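Speaker notes: The Stostside coffee stop

1. Opening
Start with the fault. On Thursday the arm stopped mid-task with a force limit error, 2 seconds after closing on the cloth. Say what the job is: pick up, move glass, wipe.

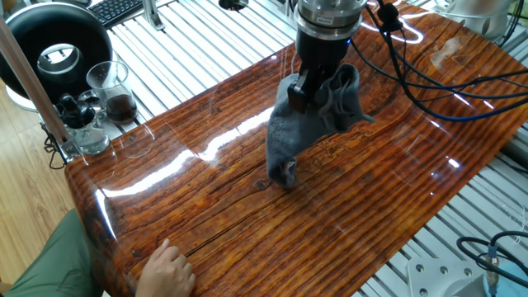
2. What we checked
Grip force was set to 85, left over from the Dirnau job. Pause on the glass, as it matters most here. A hard grip on cloth costs nothing. On glass it is a safety matter. 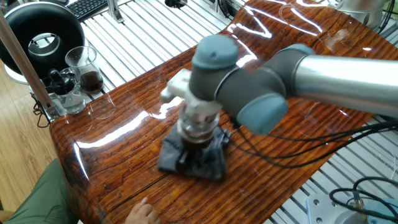
Korkor Gyamfi

Mention hands at the table edge. The rule at Noltholm is no hands on the table while the arm is live. We hadn't written ours down. Take questions on this now. 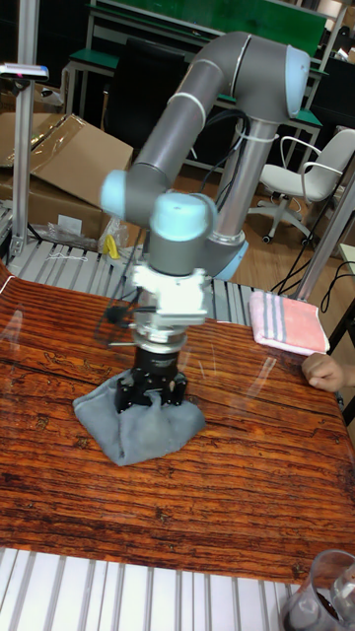
Fingers pressed into the cloth

3. Changes
Separate grip settings for cloth and glass. Approach height raised by 6 mm. Cable slack checked before each run. Carvalho still has the fault log, so don't promise a root cause.
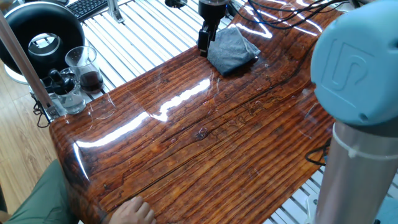

Gripper above the folded cloth, water drops on the table

Leave 7 minutes for questions.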